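Flornen 75-inch writing table, warm oak color — four stars
Reviewed by Keir G., 16 March 2018

Quick one, on my lunch break. Had this table four months now, bought in November to replace a glass desk I hated. Paid 304 with the shipping. My brother-in-law Calum has the smaller one and kept going on about it so blame him.

Delivery. Two boxes, one with a crushed corner, contents fine. Guy left them at the bottom of the stairs and was gone before I got my shoes on. Top is HEAVY. Get a second person. I did not and I scraped the wall.

Assembly took me 40 minutes, maybe less if you read the sheet first. Bolts all there plus a spare. The hex key they give you is junk, bent on the third leg, used my own after that. Step 5 drawing shows the brace upside down. Flat side goes up.

Now the top, what you are paying for. Color is more orange than the website. Not bad orange, sort of honey, but if you have gray floors go look at one first. Grain runs the long way with some dark streaks and no two parts look the same. I like it a lot. My wife says it looks like a cabin. Ok.

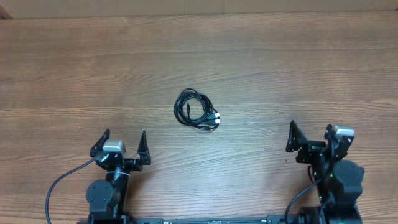 Surface is what I'd call satin. Cables, chargers, keys, all get dropped on it and slid around every day and no scratches I can find. One ring from a coffee mug, my own fault, left it overnight. Came most of the way out with a little Jirkalcombe wax. Pencil wipes off. Ballpoint does not.

Things I don't like. No hole for cables, so everything goes over the back edge and ends up in a heap. No drawer either. For this money I wanted at least a tray underneath. I screwed in a cheap wire basket and it holds fine, just check your screw length before you drill. Mine were a hair too long and I had to go back to teh store.

Wobble: none on the long side, a bit on the short side if you lean. Retightened everything after two weeks and it got better. Feet have plastic caps, one fell off already. Felt pads from the dollar store fixed that.

Smell was strong the first week. Open a window.

Emailed about the bent key and Friederike Pfeiffer in customer service sent a new one in a few days, plus two foot caps I hadn't even asked for yet. Good service, hence four stars and not three.

Would I buy again, yes, but on sale, and I'd get the 600 finish kit at the same time becuase shipping it seperately cost me almost as much as the kit did.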